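Toast, and who gets to call it done

I have been reading the Prokell guide to household task testing, which people keep forwarding to me as if it settles something. It runs to 29 numbered rules. Most of them are fine. A few read like they were written by somebody who has never had to get breakfast on the table.

Take rule 3, the one everyone quotes: a run counts as a success when the item is "at the target location." At the target how? Flat? Upside down? Half on the rim? Simulated kitchens make this worse, since a slice of bread in a renderer doesn't crumble unless somebody pays for crumbs.

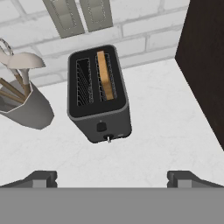
Kamstead, 9 October 2023

Bread in the right slot, left slot empty, fingers open. Before anyone reports a number on a setup like this, I want the start state written down: which slot, how far the gripper is from the toaster, what else is on the counter. Prokell asks for "a representative initial condition," and I've seen that phrase cover an awful lot of picking and choosing.

Then there is the count. The guide allows up to 15 retries inside a single trial. Fifteen! If I dropped my toast that often I would not tell you I had made toast. Report first attempts by themselves, over 100 trials, and put the retries in a second column where we can all look at them.

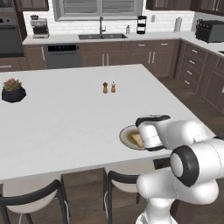 My other gripe is with letting go. The Ornlow checklist, older and uglier, makes you wait until the hand has opened and backed away before you score anything. Prokell dropped that in the May revision to save time. I'd put it back. A slice that is over a plate, or even touching it, hasn't been served while a gripper might still be holding it.

Zaki, the scoring script that ships with the guide, checks only distance to the plate's center. You can read the code yourself, it's short. I'll keep using the Ornlow sheet until that changes.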